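Section 3: Setting up your Trerkine table

I've put together more of these than I can remember, so take your time over this bit. Clear a good patch of floor first!
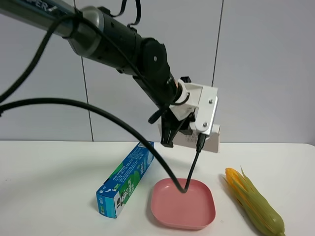
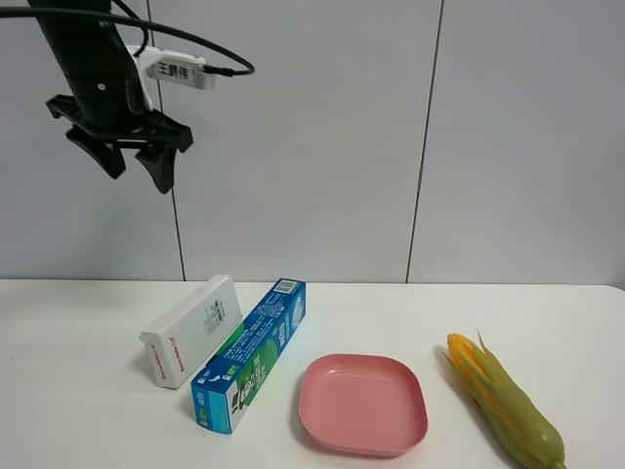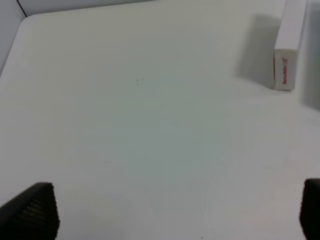
Tabletop, three views.

1. Lay the top face down on a blanket and find the bag marked 38. The Cunha legs use the longer bolts – don't mix them up like I did.

2. Screw each leg in by hand, then go round again with the Brimora key. Stop when it feels snug.

3. Turn the table over with a friend, one at each end.

4. Wobbly? Twist the feet until it sits level.

Note: if you bought the wider top (part 705), fit the cross bar before the legs.

Caution: never drag the table by its edge. I bent a bracket that way last October and had to order another from Destix, part 1124.

Wipe the top with a damp cloth, and leave it overnight before you load it up.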